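Home | Syllabus | Handouts | Reading List | Contact

Small Press and Zines, Handout 4
Ivana Ledesma

Read this before we meet in April. Bring one zine of your own, any size. 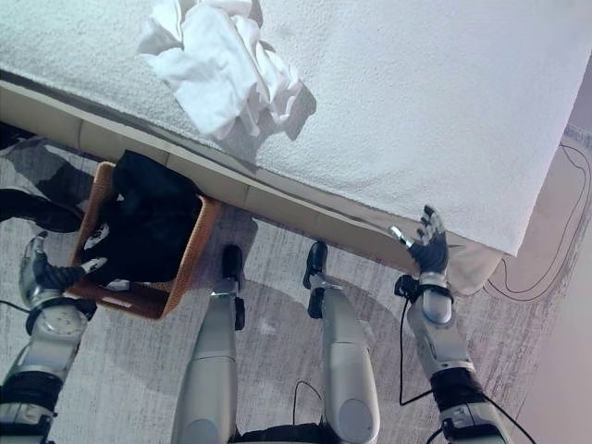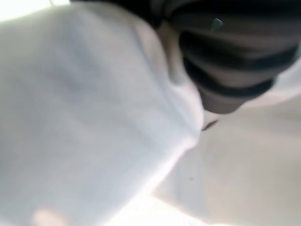
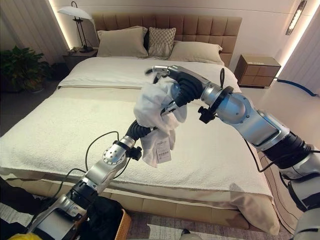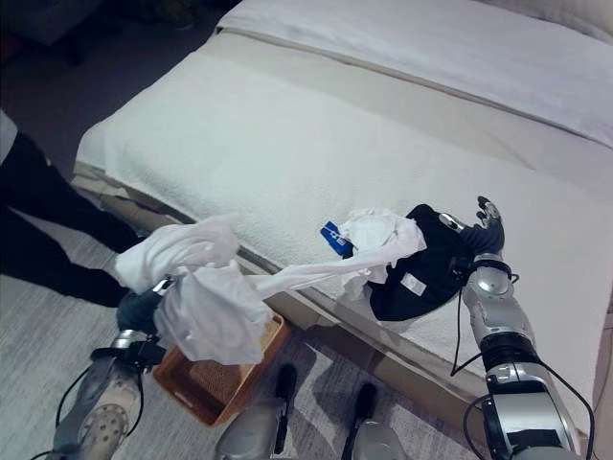
1. Print runs

Most zines in this unit were made in small numbers. Todilar printed 166 copies of its first issue and 215 of its second. The editor stapled all of them at home and mailed them by hand. Lonadex had a bigger run later on, but only after Prumadside took over the distribution.

2. Numbering

Do not trust issue numbers. Todilar skipped number 3 and put out a double issue - 4/5 - with two front covers. Cite the number as printed and put your correction in brackets.

3. Letter columns

Letters were often the longest section. Look at who writes in more than once, and whether the editor cuts them. In Lonadex the replies are set in italics inside the letter, so quote with care.

4. For next time

Read the Tan reprint, introduction and first two sections. The library copy is in box 2409 - ask at the desk. Write one page on how the editor handles a late contributor.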